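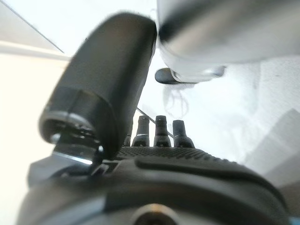
Work completed to the end of August

The Saludo app is now on 562 staff phones, up from 102 at the last report. Enrolment at the Ninen offices is finished. Okon depot has 19 handsets left to do, all older models that need an operating system update first.

Remote lock and sign-out went live mid-month. Staff can report a lost phone through the service desk or the after-hours line, and the desk locks it from the Zullon console. Precious Lumanlan has rewritten the desk instructions and trained both shifts.

Problems

Battery complaints continued. We changed the location check from every five minutes to once an hour and calls dropped off. Contacts are still duplicating on some phones with two work accounts. Zullon has the logs and we are waiting on a fix.

Spending

We are under budget on licences and slightly over on courier costs. We ask that 12 spare handsets be approved from the unspent licence money.

Next period

Finish Okon depot
Move the remaining shared tablets to the new profile
Retire the old mail server connection

Noel Pangilinan
Mobile Services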